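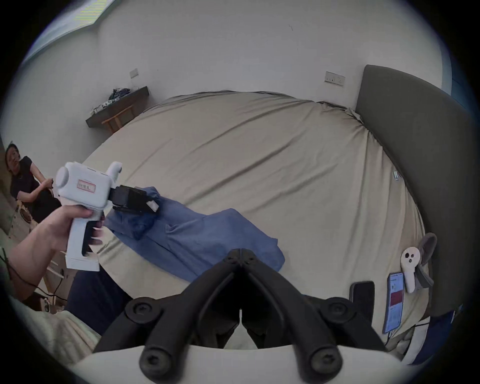
Household tasks deserve a place in the robotics course

Munther Hamdan

Each September the robotics course at Clarkinach College asks its second-year students to choose a project, and each September most of them choose something with wheels. The preference is understandable. A vehicle that follows a line or climbs a ramp can be shown to parents in a hall, and it can be marked with a stopwatch. It is the view of this writer that the college should continue to allow such projects, but that it should stop treating them as the natural summit of the course.

The Foltetard project, now in its second year, has taken another direction. Its students work with clothing and bedding. They carry out ordinary tasks using hand-held grippers, record what they do, and study the recordings with a view to teaching a machine the same movements. The work is done in a furnished bedroom, on a real bed, and it involves a great deal of repetition. At the close of last term the group had logged 1,711 recordings, of which a fair share were set aside after review.

Several colleagues have asked whether this amounts to engineering. The objection deserves a proper answer. A student who assembles a vehicle from a kit of parts is dealing with objects of known shape and weight. A shirt has no fixed shape. It can arrive on the bed in any number of ways, and the first decision, where to take hold of it, must be made afresh every time. Students who have spent a term on that one decision have learned something about perception and planning that a line-following vehicle will seldom teach them. 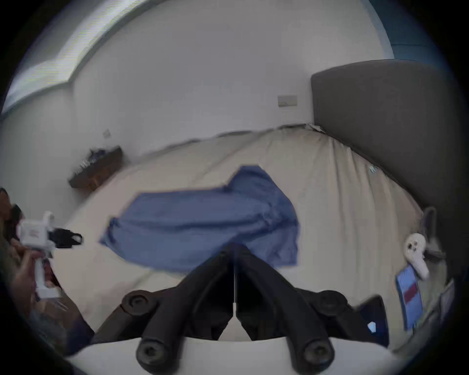 Hand-held grippers and a blue garment on the bed.

There is also the matter of discipline. The written guidance for the project requires students to agree beforehand what counts as a finished task, and to record their failures on the same sheet as their successes. A corner that slips from the fingers is entered as a slip. In the vehicle projects, by contrast, it has long been accepted that a team may run its machine until it behaves and then submit the best attempt. The course board ought to look again at that custom, whatever it decides on the wider question.

The present marking scheme makes matters worse. Of the 100 marks available, the greater part is awarded for the performance of the finished machine on the day of the showing. A group whose chief product is a body of careful recordings, with notes on how they were made, is therefore at a disadvantage before it begins. The Saxena Prize, which is decided on the same basis, has never gone to a project without a moving machine. It would be a modest reform to set aside a portion of the marks for the quality of the record.

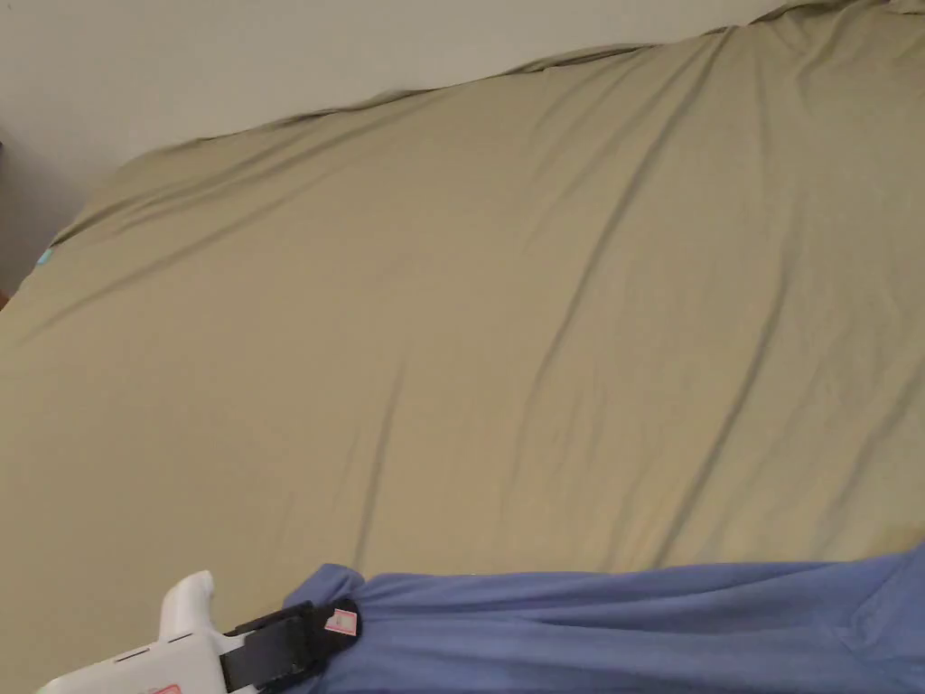 Surkari Review, Issue 92, page 2

A second objection concerns dignity. It has been suggested that young people who enrol in a technical course do not wish to spend their afternoons among sheets and shirts, and that applicants may be put off. This argument should be resisted firmly. Laundry and bed-making take up many hours in every household, hospital and care home. To hold that such work is beneath the attention of an engineer is to repeat an old error about whose labour is worth studying.

It must be admitted that the project has real weaknesses. The hand-held method depends heavily on the skill of the person holding the tool, and two students given the same garment will often produce recordings that are hard to compare. Handling fabric with two fingers is slow – a good deal slower than bare hands – and tired students become careless. The group has asked for shorter sessions and a larger rota.

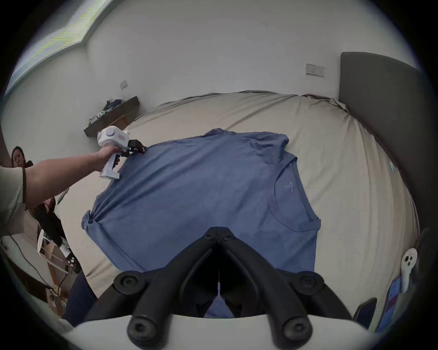

Both requests should be granted. The larger rota in particular would bring in students from outside the course, among them those studying textiles, whose knowledge of seams and weaves has so far been sought only in passing. It would also allow each recording to be checked by someone who took no part in making it, a safeguard the group has wanted from the beginning.

The board will consider the project list again before the next intake. It is to be hoped that Foltetard will appear there on equal terms, with its own marking sheet and a room that does not have to be given up at four o'clock.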